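Friday evenings at the Helis club

The school in Betirau is already dark at six, but behind the black curtains of the old theater room the lamps are on. The Helis robotics club has 26 members this year, and on Friday the younger ones get the tables first.

Lenuța Lazăr started the club with 4 pupils and one broken motor. Now they prepare for the Flandness meeting in July, where a robot must clear a table after a meal without help.

"To lift a plate is easy for you," she says. "For the machine you must show it 70 times, and each time a little different."

So they show it. The pupils work with grippers held in the hand, and every try is recorded.

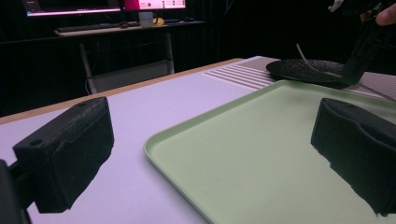
Mattes Rieger, who is 16, keeps the list of tries in a paper notebook. He does not trust the computer with it after they lost a whole evening of work in the spring. His team wants to finish 8 more tasks before the holidays, and the cups have not been started yet.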